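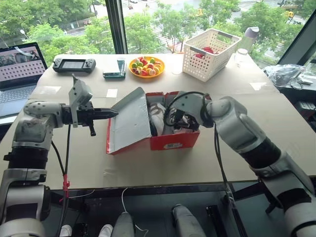

Young leaders on the Saturday beginners' sessions: is anyone else doing this?

Forum > Clubs and Coaching > Junior Development

rinkside_armindo
We're a junior ice hockey club with a learn-to-play programme at the Cirnurel rink. Since the start of the season we've had a group of under-16s helping on the ice with the beginners, as part of a young leaders course we put together ourselves. They do a bit of classroom work on how to give instructions, how to split a group and what to do if a child is hurt, and then they help a qualified coach for a block of sessions.

We have 88 beginners on the books this season, which is more than the coaches could manage without them. By the end of November the young leaders had logged 229 hours between them.

Two questions for other clubs.

1. Do you give them anything for it? At the moment ours get a club jacket and a reference letter.
2. How many sessions do you let them do before it starts eating into their own training?

We applied for money to run the course properly next year and got 3,000 from Kuipers, the builders' merchants in town. The full cost is 3,346 with the first aid day, so there's a gap to find but not a terrible one.

Armindo Carvalho

blueline_mum
We do something similar but only with under-18s. Under-16s seems young to me. My son is 14 and can't remember his own gumshield. Are they ever on the ice without an adult?

rinkside_armindo
Never. Always a qualified coach on the ice and a second adult on the bench. The leaders take a station, for example stopping or gliding on one foot, and the coach moves between stations.

oldgoalie61
I'm going to disagree with the whole idea. Kids that age should be playing and training. Every hour they spend holding up a six-year-old is an hour they aren't on the puck. We tried it at my old club and two of our better players were shattered by Christmas. Skating at eight in the morning with the little ones, then their own game at four. One of them packed it in that summer.

If you haven't enough coaches, run fewer beginners or get parents through their level one. That's what the waiting list is for.

L_Correia
Two players getting tired at one club doesn't tell you much. How many hours were they doing?

oldgoalie61
Every Saturday, both beginner sessions. I don't know what it came to in hours. Too many.

L_Correia
Then I'd say the problem was both sessions every week. Ours do one session every other week and have to skip it if they have an away game. The rota goes up a month ahead and they can swap among themselves as long as they tell the head coach by Thursday night.

On question 1, we don't pay under-16s but we knock something off their subs. Parents like that better than a jacket. It also meant we had to start keeping a proper log, because as soon as there's money attached people want to know why one child got more off than another.

Lurdes

benvinda_p
Be careful with the money off subs. We did that and it changed who put their hand up. The first year it was the kids who liked the little ones. The second year it was the ones whose parents had seen the discount. Some of those were fine. Some stood by the boards for an hour.

We dropped it and now pay for their first level coaching course once they're old enough, if they've done a full season. It costs the club more per head but far fewer people claim it.

Benvinda Pinheiro

blueline_mum
That sounds fairer to me. Though some families do need the money off, and a course in two years' time doesn't help them with this month's subs.

benvinda_p
True. We have a hardship fund for that and we keep it separate. I wouldn't want a child to have to work for it.

slapshot_arnie
Coach here, I've run beginner groups for nine seasons at Brirnetti. A few practical points from our side.

Put the leaders in a different coloured top. Ours wear orange bibs. Parents in the stands kept complaining that "the big ones" were getting in the way, and stopped once they could tell who was who.

Don't pair a leader with their own brother or sister.

Give them one drill and let them keep it for the whole block. We used to rotate them and they never got good at explaining anything.

Ten minutes at the end in the changing room corridor, what went well, what didn't. Skip it and they stop improving.

On fatigue I'm halfway to oldgoalie. We stop at two sessions a month for anyone who also plays for an older age group.

Arnaldo Carrilho

oldgoalie61
Two a month I could live with. I still think level one parents are the better answer.

rinkside_armindo
We've asked the parents. Plenty will tie skates and fill water bottles. Three of them can skate backwards.

puckdrop_77
Is anybody else's insurance awkward about this? Ours wanted a list of names and dates of birth for anyone "assisting in delivery", and a signed form from a parent for each one. It took six weeks to sort out. Get it in before the season starts.

L_Correia
Same here. Also check whether your rink has its own rules. Ours wants helmets on everyone under 18 on the ice at all times, including leaders. We had assumed the leaders would be treated as coaches. They aren't.

rinkside_armindo
Ours are all in full kit anyway, but I'll ask about the insurance list. I know our club secretary sent something off in August but I haven't seen what.

afonso_m
I was one of these a few years ago at a different club, so this is from the other side. I did it for two seasons, started at 15.

What I got out of it was talking to adults. I was very quiet and I had to tell parents at the gate how their kid had got on. I hated it for the first month and then I didn't mind. I coach now, so I suppose it worked for me, though I think I'd have ended up coaching anyway.

What was bad was finding out on the morning which group I had. Some weeks I'd be with the absolute beginners and some weeks with kids who were nearly as quick as me and knew it. Nobody had planned anything for us to do with the quick ones. If you only fix one thing, send the session plan out the night before.

The reference letter is worth more than you'd think. I used mine for a college place and for a job in a sports shop. Put real details in it, which sessions, what they ran, how many hours. Mine said I was "punctual and enthusiastic" and the college rang up to ask what I'd done.

Afonso Mota

blueline_mum
Thanks Afonso, that's useful. I hadn't thought about the parents at the gate. Do they get told what they can and can't say? I wouldn't want a 15-year-old having to tell me my child had been crying.

afonso_m
We didn't. I'd keep anything like that with the coach. Leaders can say "she did her first two-foot stop today" and leave it there.

slapshot_arnie
Agreed. We tell ours good news only at the gate, and anything else gets passed to me.

puckdrop_77
What are you using to log the hours? We have a clipboard and it has been left on top of the skate hire counter twice.

L_Correia
A shared spreadsheet. The head coach fills it in from her phone after each session. Leaders can see it but can't edit.

benvinda_p
We use Skulteck, the same thing we use for subs and availability. It has a part for helpers' hours. It's fiddly to set up and the reports come out in a strange order, but it saves having a second list somewhere.

rinkside_armindo
We have the spreadsheet. It works, except that I'm the only person who fills it in, so when I was away in October there were two sessions with nothing down and I had to ask round afterwards.

oldgoalie61
Who is paying the extra on the course? You said 3,346 and you've got 3,000.

rinkside_armindo
346 left to find. The options are a raffle at the Christmas game, asking the rink to let us have the classroom free, or dropping the outside first aid trainer and using one of our parents who is a nurse. The room hire is a fair chunk of it so I'm trying that first.

L_Correia
Check that the nurse can sign off a certificate. Ours couldn't, even though she knew far more than the trainer we ended up hiring. The kids got a good afternoon and no piece of paper.

rinkside_armindo
Good point, I'll check. I'd rather they had the certificate.

oldgoalie61
I'd pay for the trainer. If you're going to have them out there, do that bit properly.

rinkside_armindo
On that we agree.

So far then, I'm going to suggest the following to our coaches:
Two sessions a month at most, none on the day of an away game.
One drill per leader for each block, with the plan sent out the night before.
Bibs.
No discount on subs. Jacket stays, letter gets rewritten with the hours in it, and we look at paying for level one after a full season.

If anyone has a letter template they're happy to share, please send me a message.

benvinda_p
I'll send you ours. It's one side of A4. Change the club name at the bottom as well as the top, we had one club forget.

blueline_mum
Could I have it too please? We only have four leaders but they've never had anything in writing.

slapshot_arnie
One more thing on the bibs, buy adult sizes. They have to go over shoulder pads.

puckdrop_77
Has anyone had a leader who wanted to stop halfway through a block? We have one who has exams coming up and feels bad about letting the group down.

L_Correia
Let her stop. Tell her the place is there after the exams. We've had two do that and one came back.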